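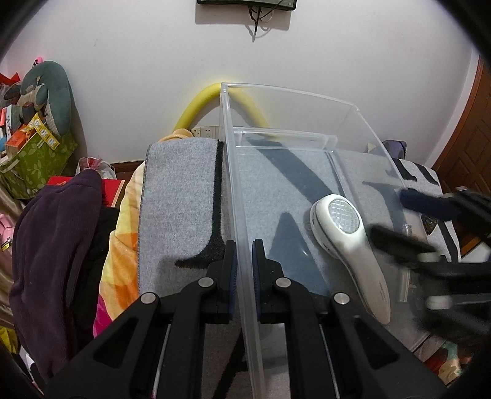

Domside Fabric Shaver

I sell sweater care stuff out of a little shop, and this is the one tool I'd grab off my own shelf first. If your favorite cardigan has gone all fuzzy under the arms, you know the feeling (I once gave away a perfectly good wool coat over pills, and I still think about that coat!).

How I use it

Lay the sweater flat on a table, smooth out the wrinkles, and go in small, slow circles. Don't press. The first time I tried one of these I leaned on it like I was sanding a deck, and I put a hole in the elbow of a Vonis pullover that had never done a thing to me. Light hands, please. Empty the lint when the motor starts to sound tired.

What it's good on

Wool, cotton knits, fleece, couch cushions, the seat of your office chair. I did a whole armchair in 20 minutes one evening and my husband thought I'd bought a new one. Skip it on lace, mohair and anything with loops or beading. For cashmere I'd still go with the Hakim comb, which is slower but a lot kinder.

What you get

The shaver, a cleaning brush and 2 spare blades. It runs on a charge, and the cord comes with it. No wall plug, so borrow the one from your phone. There's a two-year warranty, handled by me, so you won't be stuck on hold with anybody.

Blades

I change mine every September when the sweaters come out, and that's plenty for a normal closet. If it starts tugging instead of cutting, it's time. Replacement blades are in packs of 7, and the older Lidley blades won't fit, sorry, I've tried.

From customers

"Did my dad's old hunting sweater and he wore it to dinner." Cornel Buzatu

"Louder than I expected, but my couch looks great." Mesfin Kahsay

Fair point on the noise! It's about like an electric razor, and my cat leaves the room.

Shipping

Orders in by noon go out the same afternoon. I've packed 1,289 of these so far, and I still put a handwritten care card in every box. Returns are fine for 20 days, even if you've used it, just empty the lint first.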